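Wooden tables: which of the old tips are worth the bother

By Lajos Kerekes

Every household page on the internet has the same dozen tips for looking after a wooden table, and I have tried most of them over the years on tops that deserved better. A few work. Several do nothing you could measure. One or two will leave you with a worse mark than the one you started with. I've sorted them as best I can.

Mayonnaise on white rings

People swear by this. You smear it on, leave it overnight and wipe it off in the morning, and the ring has gone. Sometimes it has. But a fresh white ring is moisture caught in the finish, and many of them fade if you leave them alone for a night as well. I made two rings side by side with the same mug, put mayonnaise on one and nothing on the other. By breakfast I couldn't tell which was which, except that one smelt of egg. Petroleum jelly does the same job, if it is doing a job, and doesn't go off.

The warm iron

This one does work, and it frightens me. Dry cotton cloth over the ring, iron on its lowest setting, no steam, a few seconds at a time, and look under the cloth after every pass. On a thick oil finish you'll probably be fine. On old shellac you can soften the surface and print the weave of the cloth into it. I have a bedside table with a very clear pattern of tea towel on it.

Walnut rubbed into scratches

Fine on dark wood, for shallow scratches, for a while. On a pale top it is a bad idea, as it leaves a brown smudge next to the scratch and now you have two things to look at. Pale wood shows much less than people fear anyway, particularly when the grain is stripy. Look along the grain from a standing height before you decide anything needs mending. 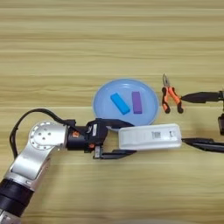 Pale, streaky grain with a light blue plate on it.

Coasters, mats and the underside of plates

I'm told that everything must have a coaster. Glasses and mugs, yes. A plastic plate with cold food on it has never marked a table of mine. What does scratch is the unglazed foot ring on cheap stoneware, which is as good as sandpaper if someone drags it. Run your thumb round the bottom. If it feels gritty, rub it with a bit of wet-and-dry paper under the tap. I use 600 grit and it takes a minute a plate. Felt dots are sold for the same purpose and come off in the first wash.

Vinegar and olive oil "polish"

Popular, cheap and pointless. Vinegar cleans a bit. Olive oil makes anything look richer for an afternoon, then it sits there collecting dust, since it never dries. If your table has a varnished top the oil can't get in at all and you are simply greasing the varnish. If the top is bare or oiled, use an oil that hardens. Boiled linseed will do, and lay the rags out flat outdoors to dry before you bin them, because bunched-up linseed rags can catch fire by themselves. That is one old warning I don't argue with.

Branded creams

I bought a tin of Dravholm and a bottle of Giveck last August and did half the kitchen table with each. The Dravholm was harder to buff. The Giveck smelt of oranges. After a month of ordinary meals the two halves looked the same, and both looked like the table in the hall, which had been wiped with a damp cloth and nothing else. I won't be buying either again.

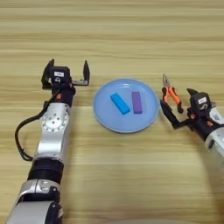
The blue plate in the middle of the table, seen from above.

What I do now

Wipe up spills when they happen. Use a damp cloth with one drop of washing-up liquid, wrung out until it hardly feels wet, and go with the grain. Dry with a second cloth. Lift things, don't slide them. Turn the table round twice a year if it stands by a window, or the side in the sun will change colour ahead of the rest.

For candle wax, let it set hard and push it off with an old bank card. The freezer bag of ice everyone recommends just adds water to the problem.

For ink, I have no tip. I've tried toothpaste (dulls the finish), hairspray (took some finish off along with a little of the ink) and milk, which did nothing whatever. If anyone has a method that they have tested on a real table, with an untreated patch beside it for comparison, I'd like to hear it. Please don't send me the toothpaste one again.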